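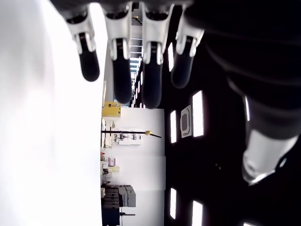
홈 | 공지 | 연구 토론 | 자료실 | 로그인
읽는 시간 2분

다지 손 파지 학습에서 손목 시점 영상의 기여도에 관한 논의

작성자: kollmont_운영
Kollmont 연구반의 10월 중간 결과를 공유드립니다. 원격 조작 시연 175건으로 정책을 학습하고, 머리 시점만 사용한 조건과 손목 시점을 추가한 조건을 비교하였습니다. 봉제 인형 과제에서 손목 시점을 추가한 정책의 파지 실패율이 더 낮게 나타났습니다. 상세 수치는 검토를 마친 후 게시하겠습니다.
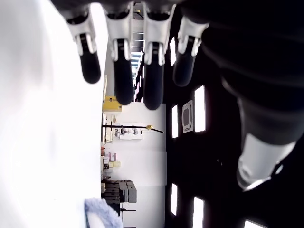
그림 1. 손목 시점 영상. 네 손가락과 엄지 끝이 함께 관찰됨.

작성자: mendes_lab
결과 공유에 감사드립니다. 다만 해석에는 이견이 있습니다. 그림 1의 시야에는 천장 조명과 벽면이 상당한 비중을 차지합니다. 정책이 손가락과 물체의 관계를 학습한 것인지, 배경을 단서로 활용한 것인지 현재 자료로는 구분하기 어렵습니다. 배경을 가린 조건의 추가 실험을 요청드립니다.

작성자: Jana Kramer
저는 원 게시자의 해석에 대체로 동의합니다. 인형처럼 변형되는 물체는 손에 잡히는 순간 머리 시점에서 상당 부분 가려집니다. 아래 그림에서도 오른손 손가락이 인형의 머리 윗부분을 덮고 있어, 접촉면의 상태를 이 시점만으로 판단하기는 어렵습니다.

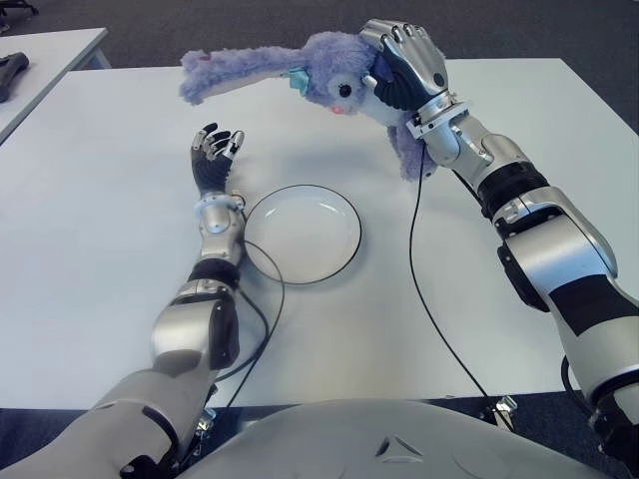

그림 2. 머리 시점 영상. 오른손이 보라색 인형을 들고 있으며, 양팔 사이에 빈 접시가 놓여 있음.

작성자: mendes_lab
가림 문제는 인정합니다. 그러나 이는 손목 시점이 필요할 수 있다는 근거이며, 해당 정책이 그 정보를 실제로 사용하였다는 근거로는 부족합니다. 당 연구실이 Culville 환경에서 수행한 실험에서는 조명 배치를 변경하자 손목 시점의 이점이 대부분 사라졌습니다.

작성자: kollmont_운영
지적하신 사항을 반영하여 배경 차폐 조건과 조명 변경 조건, 두 가지를 추가하겠습니다. 조건별 약 7회 반복을 계획하고 있습니다.

작성자: flaneo_user
7회로는 조건 간 차이를 판정하기 어렵다고 판단됩니다. 반복 횟수의 상향을 검토하여 주시기 바랍니다. 아울러 인형의 초기 자세를 고정하였는지도 명시를 부탁드립니다.

작성자: kollmont_운영
초기 자세는 고정하지 않았습니다. 반복 횟수는 내부 협의 후 본 게시글에 회신드리겠습니다.

문의: 게시판 운영팀 | 저작권은 각 작성자에게 있음 | 맨 위로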